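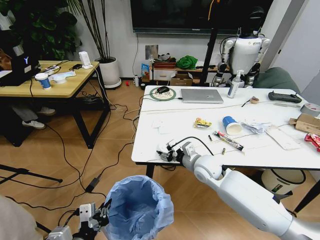
**Figure 4.** Shared table with a paper cup on its side, a snack wrapper and a lined bin beside it.

### 3.2 Disposal of paper cups in shared rooms

The survey covered shared break rooms at two sites, Haverford and Padov. Staff at both sites were asked to keep their usual habits, and no notices were put up during the study period. A total of 613 paper cups were logged. Each cup was assigned to one of two groups: placed in a bin by the person who used it, or left on a table and cleared later by cleaning staff (a paper cup on a table is shown in Figure 4).

Distance to the nearest bin explained less of the variation than we expected. At Padov, bins stood next to most tables, yet cups were left behind more often than at Haverford, where the walk was longer. Interviews suggest that the length of the break matters more. Padov staff take breaks of 30 minutes in fixed shifts, and many reported leaving in a hurry when the next shift came in. Haverford staff may take up to 60 minutes and choose their own time.

Small snack wrappers followed a different pattern. They were often left together with a cup, and seldom alone. Brøndum, in her earlier work on office kitchens at Hallar, described this as "clustering" - one item left on a table makes a second more likely. Our data agree with her account for wrappers but do not settle the matter for cups, which were logged only at the end of each shift.

Liquid left in the cups was not measured. This is a limit of the present study, as wet cups cannot enter the paper stream at the Imska sorting plant and are sent to general waste. Cups were also not sorted by size or by type of lining. A second round of logging is planned for November, with separate counts for full, part-full and empty cups, and with checks made during each shift as well as at the end of it.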